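Zip ties, again

Ilari Räsänen has a theory that every robot cell is really a cable management problem with some motors attached. I used to think he was exaggerating. Then I took over looking after the two-armed cell at Rillcombe, the one that sorts bottles out of a pile, and I have now bought more zip ties than groceries.

The wrist view first, then the cell from outside.
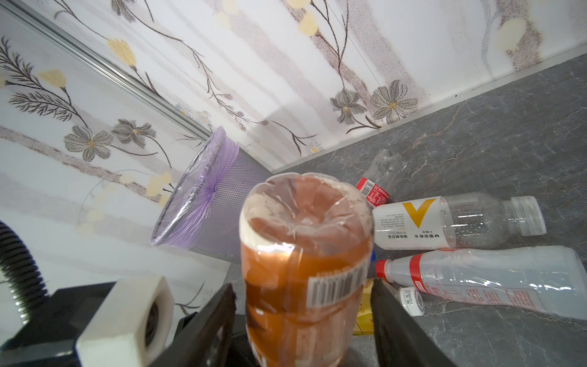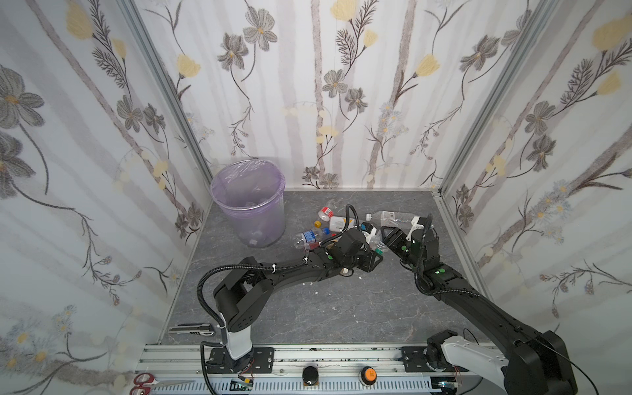

The wallpaper was Urbonaitė's choice. She wanted a background busy enough to make the vision people earn their lunch, and she found a roll of flowers that would do it. I have spent so long staring at those gray petals that I caught myself pricing the same pattern for my hallway.

Anyway, the conduit. The left arm carries its wiring in a ribbed black hose that has to go everywhere the wrist goes. Leave too little slack and the hose pulls tight when the gripper turns over. Leave too much and the loop flops down into the work, and you get a beautiful wrist camera view of a hose. The correct amount of slack is somewhere between those two, and it moves when you change anything at all.

My routine, for what it's worth:

Power off at the wall. The button on the laptop doesn't count. I have a small scar about this.

Fold each arm by hand through its whole reach, slowly, and watch the hose the entire way. I'm looking for the spot where it kinks. There is always a spot. On the left arm it likes to be near the elbow, which is a bulky thing with plenty of corners to catch on.

Cut the old ties, nudge the hose, put new ties on finger-tight, fold the arm again. Only pull them snug when it gets through the full reach twice without complaining. Trim the tails flush, or they will scratch you every time you reach past them for the rest of their lives.

Then the mounting plates. They sit on the aluminum rail at the front, and the bolts there work themselves loose at a pace I can only describe as leisurely. In January one arm had crept far enough along the rail that it was closing its gripper very confidently next to things. We blamed the software for 6 days. Urbonaitė rewrote a whole chunk of the calibration. It was a bolt. She has forgiven the bolt but I'm not sure about me, as bolts are my department.

So now there's a paint pen line across each bolt head and onto the plate, and if the line is broken, the bolt has moved. This is the best trick I own and I got it from a man who fixes washing machines.

Gripper fingers get wiped down every 275 picks. Bottles are sticky, particularly anything that ever held something sweet, and film and labels are worse, because they shift under the finger while the bottle inside stays put. The counter in the log says the current set of fingers has done 1375 picks. Ilari thinks that's plenty and wants new ones. I think they have a few more weeks in them. We're both guessing, but he has the purchasing card.

The supplier, Brullano, quotes 40 days for a replacement pair. I asked if that was a typo. The reply said "no" and nothing else, so I respect them now.

The floor I sweep myself at the end of a session. Little scraps get everywhere, and the one place they mustn't go is the grooves in the rail, so I do that part with an old toothbrush. Tools are supposed to go back in the drawer before anyone powers up. I wrote that rule. I am also the main person breaking it, as Dolby (the office dog, no technical role) could testify, having watched me hunt for the scissors more than once.

Next job is the cable on the right arm, which curves nicely around the wrist and gives me no trouble whatsoever. I don't trust it. I've ordered another bag of ties, the wide ones this time, and if they turn out to be too wide for the bracket I'll be back here complaining about that.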